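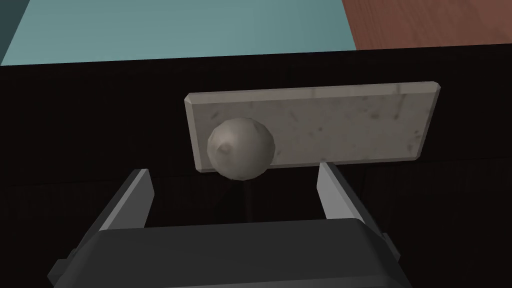

Kurnine door and drawer benchmark: FAQ

What does Kurnine test?
Whether a policy trained only in simulation can find and grasp handles from its own cameras. All results come from the Gisteo simulator.

Which views does the policy receive?
One from the robot body and one from each wrist. Wrist views may contain very little to work with.
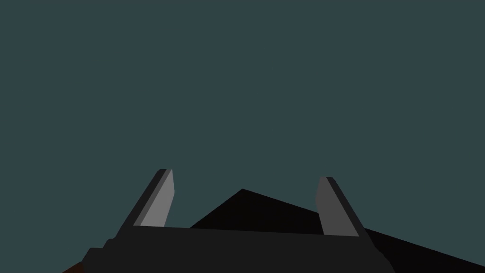

Wrist view with nothing between the fingers.

Why keep such frames in training?
Removing them made the policy overconfident near large dark surfaces. We drop a frame only if all views fail the depth check.

Is the door task done with one arm or two?
Either arm may take the handle. The other is free and is not scored.

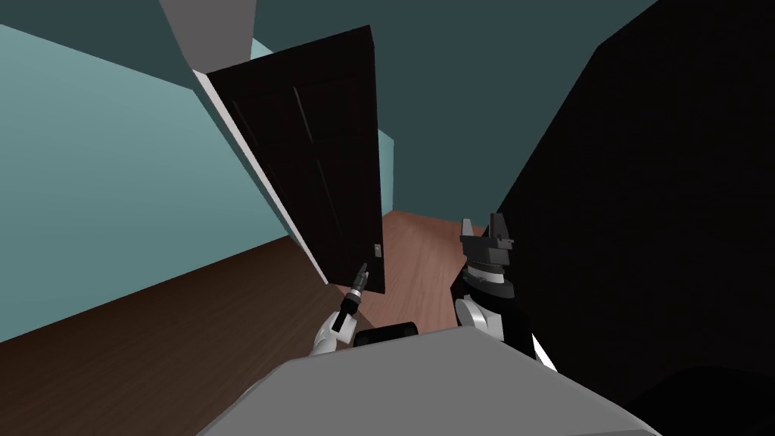
Body view, left gripper near the door handle.

How is success defined?
The door must pass 57 degrees within the step limit. Each policy gets 100 trials over seven room layouts. A closed gripper alone does not count.

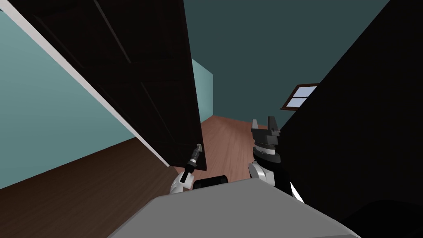

Contact is logged separately, so a run can score on grasp and still fail on opening. Both numbers should be reported.

Who maintains the code?
Violeta Toledo, Bramance. The October release fixed four handle meshes; earlier scores are not comparable.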